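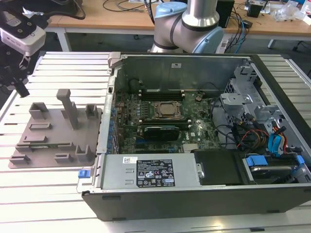 Tower on its side, gray plate next to it.

October, late, feet hurt. Writing this fast before I forget, then bed.

Whole day with the arm and the old desktops. Uriel wants an answer for Villalobos by the end of the month: can a machine do bench work yet, yes or no. Like it's a yes or no thing. They have 2,000 towers sitting in a warehouse and they'd like the memory and cards pulled and sorted without paying people to stand there and do it. I get it. I did that job one summer at Tenlow and my thumbs never forgave me.

My own feeling, today anyway: some of it. Not the part people think. Everybody asks is it strong enough, is it fast enough. The trouble is the cables. A person shoves a bundle of wires over with the back of the hand and doesnt even know they did it. Try writing that down as a step. I got as far as "move cables" and then sat there eating crackers.
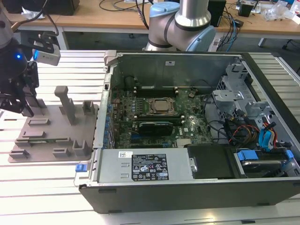 Also Cirilo keeps asking when it will do his dishes. Told him a plate is harder than a memory stick in some ways, a stick is always the same shape and a sink never is. He said his sink is always the same. Full. OK.

But the dishes thing stuck with me all afternoon. At home I do maybe 25 little chores before work and couldn't tell you how I do any of them. Socks. The lid that only goes on if you push the left side first. A shop bench is kinder than a kitchen, you get to pick what goes on it and you can print a holder for the parts. Nobody prints a holder for socks. Maybe they should.

Thin stuff is what I watch closest. You need the grip low and straight and then the slot has to line up too, and a tiny lean matters. My hands fix a lean without asking me.
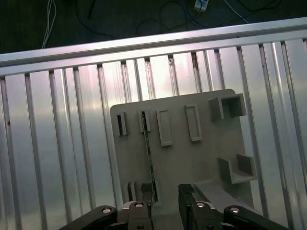 Things to do tomorow

Call Pulix about the quote, 300 for a set of finger pads seems like a lot.
Ask Uriel if Villalobos cares about speed or only about not breaking things. Big difference!
Reprint the plate if Zedarau has the gray in stock.
Write up the cable problem in normal words.
Buy crackers.

Later, couldn't sleep. Did the math on a napkin. If it got through 1,000 towers and somebody still had to stand next to it the whole time, what did we save? Thumbs, I guess. That's worth something to me. Not sure it's worth something to Villalobos. Will tell Uriel "partly" and let him be mad.
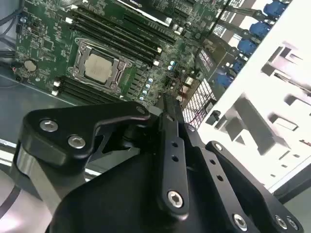

Over the motherboard, processor in its socket, no cooler on.

Lights out. Alarm at 6.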